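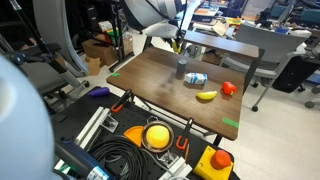 Bernwood Pages is a writing workshop and small literary press in the town of Mensah. It was founded by the short story writer Hatsue Hirose, who wanted to give beginning authors a place to read their drafts aloud. The workshop meets every Friday evening and accepts 20 participants each year.

Its first anthology, Simgate, collected stories by five members and was printed in 2000 copies. The second, Pridesex, contains mainly poems and letters, and some of them were translated from Japanese by Hirose herself. Both books were edited by the participants together. The workshop also keeps a lending library of 3142 volumes, open to the public in the afternoon.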